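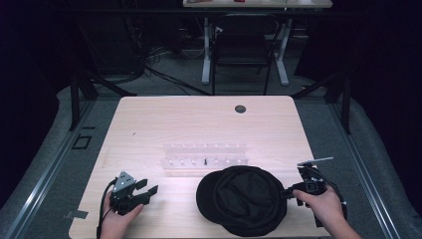

Sorin Marinescu's first pair of hand-held grippers came apart in October, in the shared workshop at Flilledcombe where he rents a bench. The screws holding the finger carriage had pulled out of the printed body. The second pair, named Ilie, uses threaded inserts and has lasted so far.

The layout is plain. Two black fingers close on a common slide, worked by the operator's own grip, and an encoder reads the opening. A cable takes the signal to a small board under the table. Marinescu tried a wireless link and gave it up after a fortnight of dropped readings.

Each hand's movements are logged and later played back on a pair of arms that Edit Bozsik is building two benches along. Her arms are slower than a person, so the recordings have to be stretched in time, and anything done in a hurry comes out badly.

Cloth is the hardest material. A cap has a stiff brim and a soft crown, and the fingers must close on the one without dragging the other. Marinescu began with bare plastic tips, which slid. He now glues on silicone strips 2 mm thick and replaces them when the edges lift — after about 300 grips, by his log.

The weak point is the cable. It is stiff enough to pull on the wrist when the operator reaches across the table, and the pull shows up in the data as a slow drift. Bozsik wants a lighter cable and a clip at the elbow. Marinescu has ordered the cable, and has yet to draw the clip.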